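Storing and Sorting Buttons, Beads and Small Findings

Workroom Notes – Staltard Needle Arts

A stash of old buttons grows faster than the containers meant for it. The notes below cover cleaning, sorting, storage and stitching down of small hard embellishments: buttons, beads, charms, shell pieces and parts salvaged from costume jewelry. They assume hand sewing on pieced cotton, silk or velvet over a muslin foundation.

Identify the material before you clean

Water is safe for some buttons and ruins others. Check each batch first.

Glass is cold against the lip or cheek and makes a sharp click on a tooth. Mother-of-pearl is also cold, but the back often shows a rough or layered surface. Bone shows small dark flecks or lines under a loupe. Vegetable ivory has a fine grain and sometimes a lighter patch where the dye did not take. Casein looks like ordinary plastic and gives off a smell of wet wool or burnt milk if a drop of hot water is put on the back. Celluloid smells of camphor under the same test. Do not use the hot needle test on anything you suspect is celluloid. It is flammable, and the needle leaves a mark on whatever it touches.

Metal is sorted with a magnet. Steel sticks; brass, pewter and aluminum do not. A brass-plated steel button will stick and should be treated as steel, which means no water at all.

Cleaning

Glass and modern plastic: lukewarm water, one drop of dish soap, soft toothbrush. Rinse twice. Dry face down on a towel overnight. Buttons with painted or gilded faces are wiped with a barely damp swab instead, and only after a trial on the edge.

Shell: damp cloth, then dry cloth. Do not soak. Vinegar dissolves shell and should be kept off the bench when shell is being handled. A trace of mineral oil on a cotton ball restores some gloss. Wipe it all off, or it will migrate into silk.

Bone, horn, wood and vegetable ivory: dry brush only. If grime remains, a little mineral oil on a cloth, followed by a day in the open air before storage.

Brass: a pencil eraser takes off light tarnish. Metal polish leaves a white residue in stamped designs and is hard to get out. Rub, brush, stop.

Steel: 0000 steel wool, light pressure, then a thin coat of microcrystalline wax. If rust has reached the shank, discard the button or keep it for something that will not touch fabric. Rust stains in velvet are permanent.

Rhinestones: dry brush. Foil backs turn gray once moisture gets behind them.

Fabric-covered: leave them alone, apart from a pass with the vacuum through a piece of net.

Sorting

Sort by material first, color second, size third. Most people start with color because it looks good in a jar, and then have to take the jar apart when the celluloid starts to break down and takes its neighbors with it.
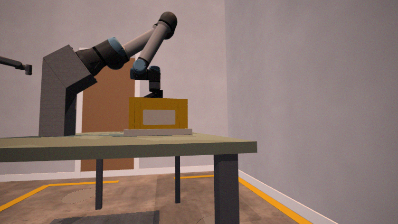
Material groups should not share an enclosed container. Celluloid gives off acidic vapor as it ages, and that vapor corrodes metal and clouds other plastics. It goes in a box with air holes, by itself, and is inspected twice a year. June and December are easy to remember. Signs of trouble are a sweaty surface, fine internal crazing or a green bloom on the metal shank. Remove any affected piece the same day.

Within a material group, color sorting is a matter of taste. Six families are enough for most work: whites and creams, yellows through browns, reds and pinks, blues and greens, purples, blacks and grays. Finer divisions tend to collapse after a few months of use.

Size is measured across the face in lines. There are 40 lines to the inch, so a 20-line button is half an inch. A cheap plastic gauge is adequate. Anything under 14 lines goes in with the beads, where it is more likely to be used.

Containers

Glass jars are fine for glass and modern plastic, out of direct sun. Fill them no more than two thirds so the contents can be tipped and turned without being emptied onto the table.

Shallow divided boxes suit shell and bone. The lids must meet the tops of the dividers. Test a new box with seed beads: close it, turn it over, shake it, open it. If beads have moved from one well to another, the box is only good for larger buttons. The Akeo slim case passes this test. The older Akeo case with the clip handle does not, and a strip of thin craft foam glued inside the lid corrects it.

Avoid vinyl pouches for anything older than the pouch. Soft vinyl can stick to plastic buttons and lift the surface. Polyethylene and polypropylene bags are acceptable, left slightly open.

Seed beads keep best in screw-cap tubes stored upright. Mark the cap as well as the side. Staltard tubes take a half-inch round label on the cap. Write the bead size, the finish and the dye lot if known. Dye lots matter more than people expect in long runs of a single color, and a shortfall partway along a seam is very noticeable.

Drawers should be shallow. Two inches is plenty. Anything deeper gets stacked, and the bottom layer is forgotten.

Keeping an index

For a stash of any size, number the containers and keep a written list. The workroom list currently stands at 1442 lots, where a lot is a card, bag or tube of one kind of thing. It is a plain notebook. Each line gives lot number, material, color family, size, container number and source. When a lot is used up, the line is struck through and the number is not issued again. Lot 953 has been struck through for years and still turns up on old project notes, where it would be confusing if it meant something new.

Matched sets are sewn to card with one continuous thread and a knot at each end. Use acid-free card. Gray chipboard yellows the thread and, in time, the shell.

Thread and needles

For buttons up to 24 lines, use two strands of size 50 cotton or one of buttonhole twist. For heavier pieces use Insaurralde waxed linen, one strand, in an 18-inch length. Longer lengths fray at the eye.

Beads take nylon or polyester beading thread, conditioned with beeswax. Avoid monofilament. It cuts through silk and becomes brittle. Glass beads with rough bores also cut thread; test by drawing a waxed length back and forth through one bead ten times. If the wax comes off in flakes and the fibers lift, go up one thread weight or pass through each bead twice.

A size 10 beading needle fits most 11/0 beads. Size 12 is needed for 15/0. Needles bend with use and can be straightened once or twice before they snap. A flat-nosed plier protects the fingers when pulling through several layers.

Stitching down

Work all embroidery before adding anything hard. Thread catches on buttons, and a hoop cannot be closed over them without cracking something.

Flat buttons: come up from the back, through the button, add one seed bead, go back down through the opposite hole. The bead covers the thread and takes the wear. Three passes, then knot on the back under the button.

Shank buttons: push an awl through the top fabric only and let the shank sink into the hole, so the button lies flat. Secure to the foundation with four passes. On silk, put a dot of fray-stopping liquid on the edge of the hole first and let it dry.

Shell or glass without holes: either a bezel of beads in peyote stitch or a cage of crossed threads. Glue alone is not reliable on velvet, since it holds the pile and the pile pulls out. If glue is used to position the piece, keep it to the center third and allow 24 hours.

Charms and jewelry parts: file off any prongs. Check the back for sharp solder. Couch down at two points at least, so that the piece cannot swing and wear the ground fabric.

Finish off the thread every fourth or fifth bead with a small backstitch into the foundation – a break then costs a few beads and the rest of the row stays put.

Weight

Heavy clusters distort the ground. Weigh the hard pieces on a kitchen scale before stitching. In a 12-inch block on plain muslin, 51 grams is the limit used in this workroom. Past that, add a second foundation layer behind the cluster, cut an inch larger than the cluster on all sides and tacked down before stitching. A wall hanging of 100 grams or more in any one block should have a sleeve across the full width and a light batten in the bottom hem.

Keep the heaviest pieces in the lower half of a hanging. On a lap quilt leave them off the outer border, where they catch on furniture.

Light for matching

Color matching done at night under a warm bulb will look wrong in the morning. Use a north window before noon or a daylight lamp. The Tronolik bench lamp has a clamp base and a long enough neck to come in low from the side, and side light shows surface scratches that overhead light hides. Turn it off when the drawers are open for long periods. Dyed shell fades.

Spills

Stretch a nylon stocking over the vacuum nozzle, hold it with a rubber band and pass it over the floor. Beads collect on the stocking. Hold the nozzle over a dish before switching off. On the bench, a square of short-pile blanket under the work stops most rolling, and beads can be picked up from it with the needle.

Mixed sweepings go in one jar. They are suitable for filling pincushions, after the magnet has been through them for broken needles and pins.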